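Shelf tips from the Pendach open day

I went to the open day at Pendach in December mostly to see the robots, and came home with notes on putting up shelves. Amber Koster ran the afternoon demonstration. There were 18 of us, and she was happy to be interrupted.

The work was ordinary household stuff: handling panels, tidying a desk hutch, moving small items between compartments. It was done with hand-held grippers, so every move had to be slow and planned. Most of it applies at home.

Clear the landing spot first

Decide where the panel is going before you pick it up. Take anything breakable off the desk below. Small things on the upper shelves can stay if you won't be reaching past them.

Go in at an angle

Hold a shelf board diagonally and bring the upper edge to the unit first. Level it once that edge is inside. Going in flat is how you scrape both sides of the cabinet.
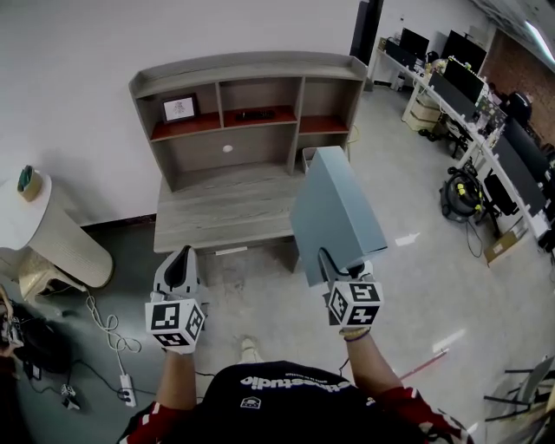 Keep cords off your path

Coil loose cables or push them against the wall. When you carry a board you can't see your feet.

Check the pins

Press each shelf pin in with your thumb before the board goes on. Koster's rule is to do all the pins on one side, then the other. I used to do them in pairs and always missed one.

The next open day hasn't been set. Parking was 8 dollars, and the side entrance is the closer one.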